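# Week 4: Where Do Old Office Computers Go?

Course notes, Waste and Reuse. Read before the seminar, and bring objections.

The usual story is a happy one. An office replaces its desktops, a truck comes, a certificate arrives by email, and everything on the truck is "diverted from landfill." I have trouble with this story, mostly because the word "diverted" only says where a thing did not go. A machine sitting on a pallet for two years has been diverted. So has one that was shredded for its copper.

Insides of desktop computers, each with a processor in view:

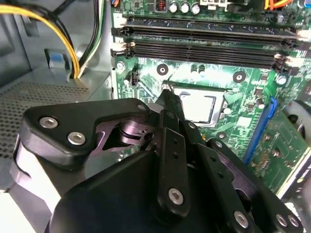
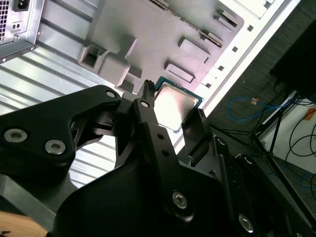
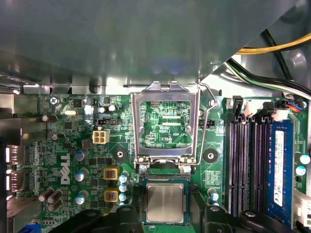
Gwion Bowen objected to an earlier version of these notes that I was being unfair to the shredders, and that a board nobody wants to buy is scrap whatever we choose to call it. Fair enough, as far as it goes. My answer is that "nobody wants to buy it" is usually claimed by the people who never put it up for sale.

## Three words that get mixed up

**Reuse.** The machine or a part of it does its old job again, somewhere else.

**Recycling.** The material is recovered. The part is gone.

**Recovery.** Watch this one. In some reports it covers both of the above, and in others it also covers burning plastic for heat. If a report gives one recovery figure and doesn't break it down, treat the figure as unknown.

## The Sernell handout

You have the two-page brochure from Sernell. It claims that 75 percent of incoming desktops are "given a second life." Questions I would want answered before repeating that number to anyone:

- 75 percent of what? Units, weight and resale value give very different results. One heavy steel case can outweigh a lot of memory.
- Does a machine count if only one stick of memory was pulled and the rest was crushed?
- Who checks? The brochure says "independently reviewed" and doesn't name the reviewer.
- What happened to the second life? A desktop sold in June and thrown out before winter had a short one.

None of this means the company is lying. It means the sentence was written by somebody who wanted to sell a collection service, and it should be read that way.

## Why parts are harder than they look

Processors are small and easy to ship, so people assume there must be a healthy trade in them. Sometimes there is. But a processor needs a board with the right socket, and usually firmware that knows what it is. Big manufacturers also like their own board shapes and power connectors, so a perfectly good board may fit only the case it came in. The buyer then has to be someone with the same model and a fault in it. That is a thin market.

Labor is the other problem. The Travesier figures (reading packet, page 26) put testing and sorting well above transport in the cost of a reused part. I don't fully trust them either, as the wage assumption is buried in a footnote and looks low to me. The general direction seems right.

## For the seminar

Juniper Castellanos will open with the case for a repair-first rule in public purchasing. Come ready to argue the other side, even if you agree with her.

Written work: pick one published claim about computer reuse, 2 pages maximum, and say what evidence would make you believe it. "More transparency" is too vague for credit. Name the document you'd ask for and who would hold it.

The Phillips chapter is optional this week. It is long and the tables are out of date, but the section on leasing is worth your time.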